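Notes for my talk "Laundry without the big pile"
Ilona Virág, Saturday group, Drindcombe library, upstairs room

Start
Wait until people sit. Say good morning and thank the library. Say that I am not a professional, I only worked four years in the laundry of the Kurnden guest house, and there I learned to fold because I was very slow at the beginning.
Ask the room: who has clean clothes at home now that are not folded? Let them raise hands. Raise my hand too.
Tell the story of the chair in my first apartment. It was a good chair and for one whole winter I did not sit on it. Keep this short, last time I talked too long about the chair.

Slide 1. The basket and the first piece
Main point: take one piece out and leave the others in the basket. Many people turn the basket over on the bed. Then the bed is full, it is evening, and the pile goes back in the basket.
I like the basket in the far corner of the table. The middle of the table must stay for the work.

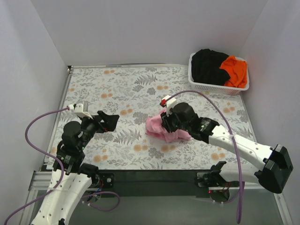 One pink piece out, black and orange still in the basket.

Say: do not try to fold from a shape like this. First find the edges. With your fingers look for a shoulder seam or the bottom hem, take two corners and let the rest fall down. If you cannot find a corner, lift the piece up high and turn it slowly.
Somebody will ask about inside-out shirts. Answer: turn them when you find them, do not make a second pile for later.
Pause for water.

About the cloth on the table
At the guest house we had a rule to cover the table before folding. A cover with a pattern is fine. I prefer flowers and leaves, it is more pleasant to look at when you have a lot to do. But a very busy pattern can be difficult for small things like baby socks, so for these I use a plain towel on top.
Check that the cover does not slide. At home I put two clips from the Odon shop under the table edge. They are not expensive, I bring one to show.

Slide 2. Spread before you fold
Main point: the time you use for spreading, you get back in folding. Say it two times, slowly.
Show with my hands in the air: palm from the middle to the left, palm from the middle to the right. Do not pull the fabric, only push the air out.
Look at the difference between the two sides. The left is quite flat and the right still has wrinkles. At this moment I would stop and go back to the right side. Also there is a raised crease right of the center, and if you fold over a crease like this, you will see it again when you wear the shirt.
The part like a short sleeve must lie open before it goes in.
Point to the lower part, where there is a wide fold with a smooth band. Ask the room if they would keep this fold or open it. I open it, but my sister does not, and her closet looks better than mine. (Wait for laugh, maybe.)
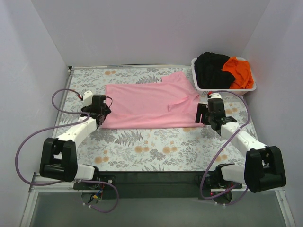 Practice with the audience
Everybody gets one T-shirt from the Vestergaard bag. We have up to 200 pieces in the storage room, so no need to share.
Step one, find two corners. Step two, spread and smooth. Step three, sleeves in. Step four, fold in half and half again.
Go around the tables. Do not correct people from behind, stand in front of them.
If there is time, let them do it again with a long sleeve shirt. The long sleeves go down along the body, not across.

Questions that came last time
Fold warm or cold? Warm is easier for cotton. Do not leave it in the dryer until next day.
Dark and light together? For folding it does not matter.
How many pieces in one evening? I stop after one basket.

End
Please put the shirts back in the bag, folded. The room must be free at noon. The next meeting is in September, about bed sheets with elastic. Bring one from home.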